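The Man Who Listens to Kettles

Sombat Suwannarat has lived above the old chandler's in Whitlock for 27 years, and he would like it known that he did not set out to become an authority on tea. He set out to be a piano tuner. The tea was what people gave him while he worked, and most of it, he says, was dreadful.

"You can't tell a customer that," he says. "You're alone in their front room with a bag of tools. You drink it and you say thank you, and you look for a plant."

He started keeping notes in the back of his appointments diary, next to the state of the piano. The early entries are short. "Grey," says one. "Stewed, kind woman," says another. When his publisher, Maëlys Cordier, first saw them she had come to have her own upright seen to, and she read 30 pages while he was looking for a spanner.

"I was in there," she tells me. "I was down as 'weak, and she knows it'. I offered him a contract so that I could take it out."

She didn't take it out. It is on page 17.

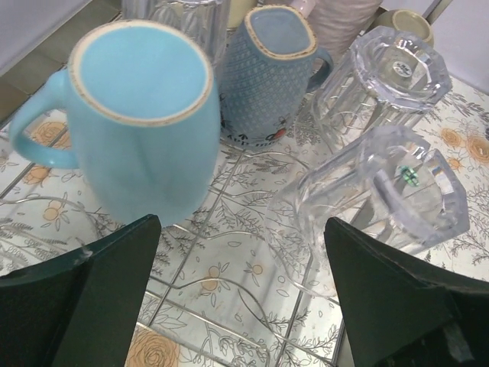 The book's main argument, if a book this rambling can be said to have one, is that people make tea the way it was made in the house they grew up in, and will defend it to the death. Milk first, milk last, bag left in until it gives up. Suwannarat has tried reasoning with them and has stopped. His own sister in Prarkine boils the water twice. They have not discussed it since August.

"She thinks it makes it cleaner," he says. "I said cleaner than what? And then it was time for my train."

I ask whether there is a right way. He goes quiet for long enough that I start to hear the clock.

"Warm the pot," he says at last. "Leave it four minutes. Don't stand over it -- people stand over it."

And the biscuits? He is firm that the biscuits are a separate subject, and that Cordier has asked for them by spring. She says she has asked for nothing of the kind. He still tunes pianos 2 mornings a week, and has lately begun bringing his own flask, to some bad feeling in the town.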